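Tablecloth (plain cloth)

A plain tablecloth is a single-coloured cloth laid over a table to protect the top, soften noise or give an even background for whatever is placed on it. Dark green is one of the oldest and most common colours, found on card tables, meeting tables and craft tables.

Materials

Cotton and felt are the usual choices. Felt grips light objects and stops balls from rolling far, but it holds dust and can't easily be washed. Cotton can go through a machine at a low temperature and is simple to iron, though it slides on a smooth surface unless it is clipped or tucked under. Heavier cloths hang better and show fewer creases.

Use with small objects

Coloured cups, balls, blocks and bowls are often set out on a plain cloth for sorting and stacking games. A cup stood upside down makes a steady base, while a ball needs a cloth with some drag.

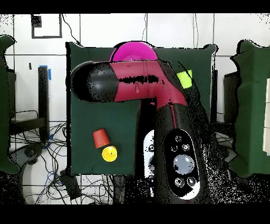
Bright colours such as red, yellow and pink stand out well against dark green. Lime green is also easy to pick out, being so much lighter than the cloth. Upright panels covered in the same material are sometimes placed at the back and sides of a table — they keep pieces from falling off and hide the room behind.

Care

Loose dust is brushed off in one direction. Spills should be blotted, never rubbed. Dark green cotton fades in strong sun, and a cloth left over a table by a window should be turned from time to time.

Manufacture

The Avthorpe firm Stendero began selling cut green cloth in 10 and 20 metre rolls under the name Grendora. The range was designed by Kyrylo Kovalchuk.

See also: Baize; Felt; Table runner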